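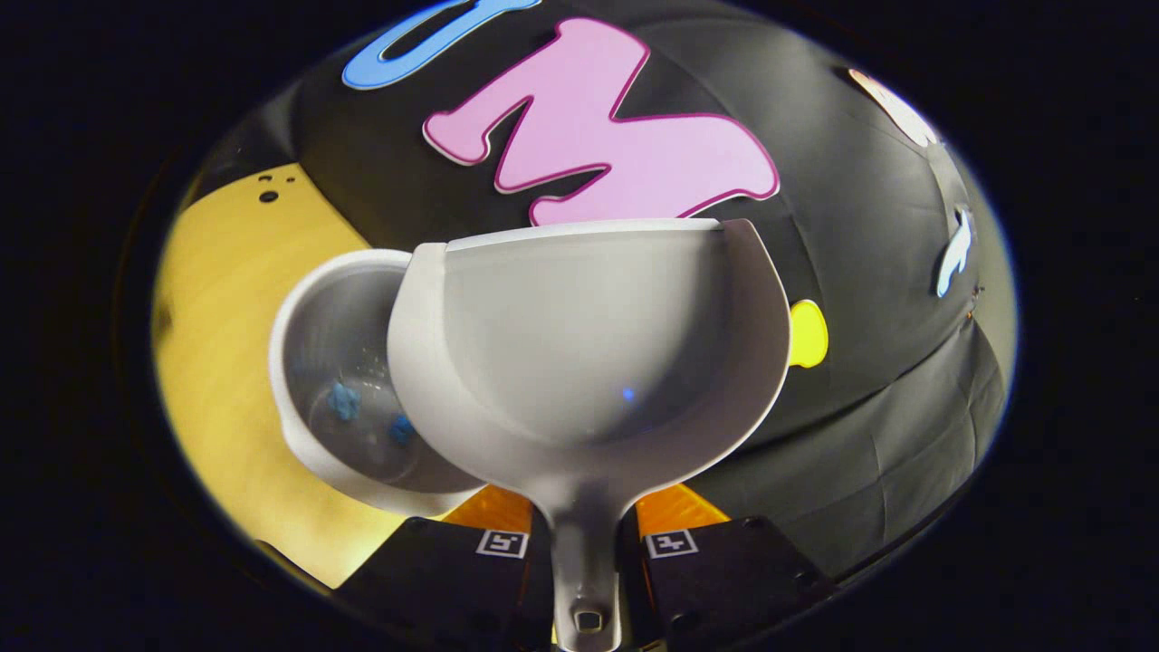
One reader wrote in to say that a dustpan is the last thing anyone thinks about buying and the first thing they can't find. We passed that along to the woman who runs the paper craft room on Okafor Street in Wadanholm, and she agreed with most of it.

1443 shares | 5 comments

"I'd change the first part," she said. "I think about dustpans a lot. I've bought too many of them."

The room opens in the morning and closes at 5, and in between people fold, cut, tear and glue. She orders colored paper by the pack from Hutero, an art supply store across town, and a busy day can use up about 200 sheets. A good share of that ends up on the tables and then on the floor.

Her rule is that cleanup starts before the last person leaves. "If you wait until the room is empty, you're doing it alone and you're tired. You also miss things. Somebody who was sitting at that table knows where they dropped their scraps."

She divides paper waste into two kinds. Flat trimmings are the hard ones. They lie tight against the floor, and a brush slides right over them. Crumpled paper is easier to get into the pan but doesn't always stay there.

"A wad rolls," she said. "You tip the pan a little on the way to the trash and it's gone under a shelf. So walk slowly and keep the front up. With flat pieces I pick them up by hand, or I wad them up first and then deal with them like the others."

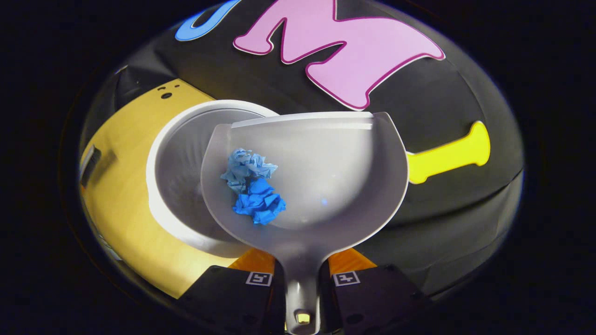
Crumpled blue paper in a light gray plastic dustpan.

We asked what she looks for in a pan. The front lip comes first. She runs a finger along it in the store and puts it back if there's a bump or a wave in it. "You want it straight. A wavy lip leaves a line of dust behind, and then you back up and do it again, and there's another line."

After that she looks at the sides. She likes them high and curved, so that whatever goes in tends to settle in the middle. Rubber edges she can take or leave. The one on a long-handled Randeo she owned for several years came off in strips, and she ended up using the pan without it.

Color matters to her more than we expected. She prefers white or gray. "I can see what's in it. I had a navy one, and dark paper just disappeared in there. I hung it back up thinking it was empty, and the next person got a shoe full of scraps."

She keeps bowls on the tables, too, for the small pieces. Some go in the recycling at the end of the day and some get saved for collage — she decides by looking at them, and she admits she saves more than she should. The rule for users is simple. If it's smaller than a thumbnail, it goes in the bowl and not on the floor.

Does everyone follow it? "No. Kids are better at it than adults. Adults talk while they're cutting."

The pans themselves get washed in the sink with dish soap, usually when glue has dried on one. A pan with a sticky spot holds on to paper when you try to empty it, and people start banging it on the rim of the can. She has had two crack that way.

She is thinking of hanging one at the end of every table. At the moment they share a single hook by the door, and the hook is often bare.

COMMENTS (5)

gluestick_mom
We do the bowl thing at home now. Ours is an old cereal bowl and it works fine.

Reader in Wadanholm
Wet the flat scraps a tiny bit with a damp sponge and they come right up. Doesn't work with tissue paper, the color bleeds.

tornedges
I still want a rubber lip. On tile you need it.

Reader in Wadanholm
Agree on tile. Our floor is wood so I never noticed.

foldtwice
What does she do about glitter?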